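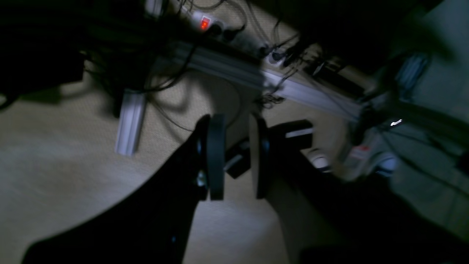 4. Power, cables and first close of the gripper

By now the arm is bolted down, the wrist bracket is on, and you have used up most of the swearing set aside for Section 3. The remaining work is mainly electrical and should be done with the arm unpowered until step 4.5 says otherwise.

4.1 Check that the switch on your power board is off. If it has a lit rocker, the light should be out. Switch it off at the wall as well.

4.2 Run the arm's supply lead and the Narkum controller lead along the trunking, well back from where the arm can reach when it folds down towards the floor. It can reach further than you think. Fotis Papadakis, who drew the original wrist bracket, lost two network cables to his before he took a tape measure to it.

4.3 Leave a loop of slack at the base, big enough to put your fist through. Cable ties go on finger tight first. Trim them once you've finished 4.7, because you will be moving at least one.

Note: Loose cable on carpet will migrate towards the arm. We have no theory for this. Tape it down or put it in the duct.

4.4 Plug the Trornar serial adaptor into the computer, then the controller. Doing it the other way round gives you error 205, which the software describes as "unknown joint". All the joints are known. Unplug both and start again.

4.5 Stand clear, then switch on. The arm will twitch once as the servos find their positions. If it twitches twice, the shoulder and elbow leads are swapped (see 3.6).

CAUTION: Keep one hand near the power switch for the rest of this section and the other hand out of the gripper. The fingers are printed plastic and the motor driving them doesn't care what they're closing on.

4.6 Open the Ongart panel and set the following:

Grip speed: 50
Closed position: 1,111
Hold time: 7 seconds

These suit the standard fingers. If you printed the long ones from the Susgate files, lower the closed position in small steps until the pads meet without the motor humming. A hum means it's pushing against itself, and it will go on doing so until something gets warm.

4.7 Jog the wrist through its full travel, slowly, and watch the slack loop the whole time. If the loop pulls straight at any point, stop, power off and go back to 4.3.

4.8 Lay a folded cloth on the table with the fold facing the gripper. Microfibre is ideal: it's soft, it forgives bad aim, and you already own nine of them from the servo aisle. Bring the arm in low, with one finger on each side of the folded edge, and close.
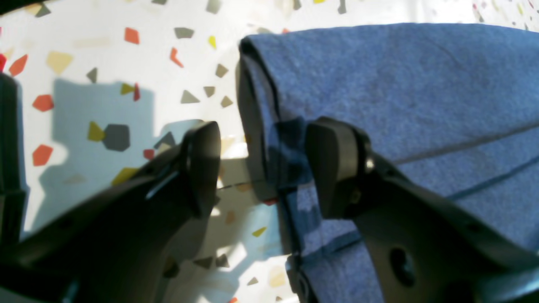

Fig. 4b. Closing on the folded edge of the cloth.

4.9 Lift by the width of your hand and hold. The cloth should stay put for the full hold time. If it slides out, roughen the pads with fine sandpaper before you touch the grip settings. Consuelo Rengifo swears by strips cut from a rubber jar opener, and her arm does hold better than ours – we've stopped inviting it to demonstrations.

4.10 Repeat 4.8 and 4.9 with the cloth turned side-on, then save the profile under a name you'll recognise later. "test" and "test2" are taken.

Note: A bright window beside the table puts the arm's own shadow across the work. If you plan to add the colour tracking in Section 6, sort out a blind before you calibrate, or you'll be doing it again by mid-afternoon.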